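Bathrooms at the Stalard Guest House

Winter notes and pictures, 6 January 2026
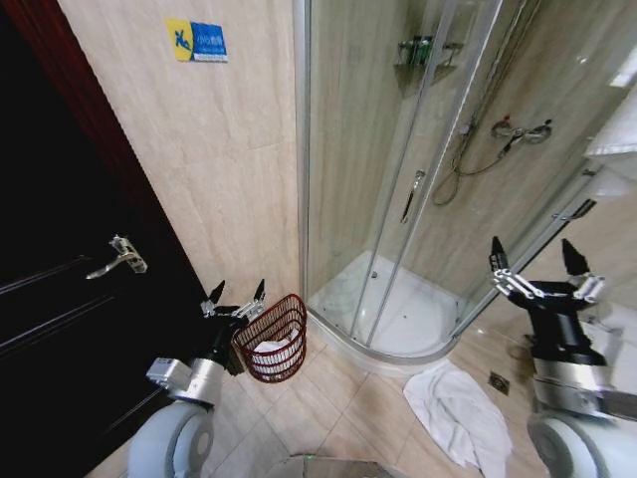
Most of the guest bathrooms at the Stalard were redone over two winters, one floor at a time, so that the house could stay open. The rooms are small and the plumbing stacks could not be moved, and that settled most of the layout before anyone looked at a catalog. Showers went into the corners. The one in this bathroom has a white tray with a rounded front, clear glass and silver-colored metal framing, and it stands close to the dark paneled door. The yellow and blue slippery-floor sign stays up on the beige wall next to the shower. The lever handle on the door is silver too, and we have tried to keep to that finish on every floor.

The rest of the gallery is in words for now. Pictures of the other rooms will be added in February, when the second floor is closed for painting.

Second floor, front
Straight shower with a single fixed panel. The room has a window, so the tile stops at shoulder height and the wall above it is painted. The paint is Pasolon bathroom white, two coats. It has held up well except over the radiator, where it needs touching up.

Second floor, back
The only bathroom that kept its tub. Guests with young children ask for it, and we did not want to lose it. The faucet is new. The tub is older than the rest of the room and was re-enameled on site — the smell took most of a week to clear.

Third floor, front
Same plan as the room below, turned around. The mirror cabinet came from Esero and is 100 centimeters wide, which turned out to be a tight fit beside the towel rail. We moved the rail.

Third floor, back
Smallest of the lot. The basin is 300 millimeters deep, front to back, and there is a shelf above it for toiletries. The door was rehung to open outward.

Ground floor
Shared by the breakfast room and the garden. No shower. Floor tile was supplied by Sfakianakis, and two spare boxes are kept in the cellar in case any need replacing.

Care and cleaning
Shower glass is wiped down with a squeegee after each stay and washed with diluted vinegar once a week. Vinegar is kept off the stone — it dulls the surface. Stone and marble-look walls get warm water and a soft cloth. Door rollers are checked when the rooms are turned over for the season, and drains are cleared at the same time.

Room rates and the floor plan are on the Rooms page.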